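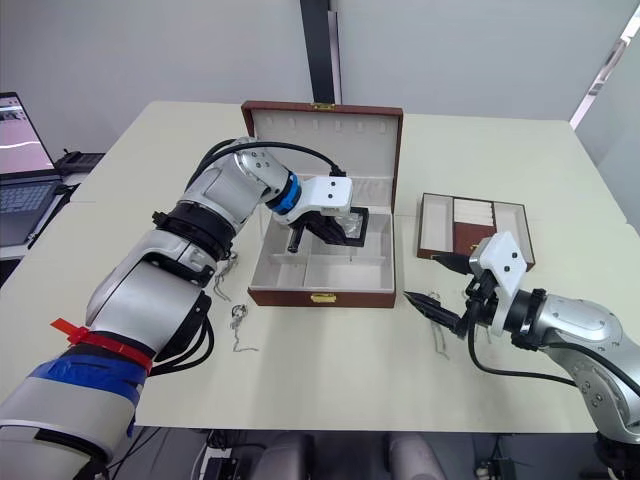

9 June 2020

Jewellery boxes, sorting and fit

Started on the jewellery box today. The plan was to settle how the pieces go back in before anyone writes the order of work, so most of the day went on handling the box and the small tray and writing down what is awkward.

Box first. Brown wood-grain outside, cream inside, dividers thin enough that a chain will sit over one without you noticing. The lid has a row of small slots on its inner face, for earrings or pendants. With the lid up the slots face you, which is the right way round for filling them. Put earrings in last. Twice I filled the lid first and then knocked the box while laying chains in the bottom, and had to do the lid again.

Gold latch at the top edge of the lid, matching clasp on the front wall. Check nothing is hanging over the front wall before closing. A thin chain caught there stops the lid by a couple of millimetres and it looks shut from above.

Small tray. Cream inside, insert in the middle with the ridged cushions, empty compartments either side. Rings go in the cushions, pushed down between the ridges until they stand up by themselves. Big rings are fine. The narrow plain ones lean. I tried turning the insert end for end and it made no difference.

Side compartments of the tray: agreed last week that these would take spare backs and odd earrings. I would now rather have one side for those and leave the other clear for whatever is being sorted. Will put it to the others.

Chains were the slow part. Lengths from the Mirley lot are 35 and 49 cm, and the short ones are no trouble. The long ones need laying in an S, clasp end first, with the pendant set down at the end. If the pendant goes in first the rest piles on top of it and it knots when lifted out. Always fasten the clasp before putting a chain away. An open one found its way through the links of its neighbour and took me far too long to free with two pins.

One chain per compartment. Tried 2 and they were tangled after carrying the box across the room and back.

Pendants with a ring shape: lay flat, chain to one side. Don't thread the chain back through the ring to tidy it. It looks neat and then it tightens.

Table cover. The light cream top is good for seeing brown things and poor for seeing thin silver chain, particularly in the afternoon. Lost one for several minutes in plain view. Tried a sheet of dark blue card under the loose pieces after lunch and it was much better. Card slides, so tape the corners.

Stock: Trindico sent a bag of 100 clear earring backs, which is plenty. Raudsepp polishing cloths are down to the last packet. Lastent still haven't answered about a second insert for the tray, ask again.

To do
- label the underside of the tray
- cut card to the size of the table
- write out the order: chains, pendants, rings, earrings, close
- retry the narrow rings with a strip of felt in the ridge
- move the October stocktake sheet into this book, it keeps going missing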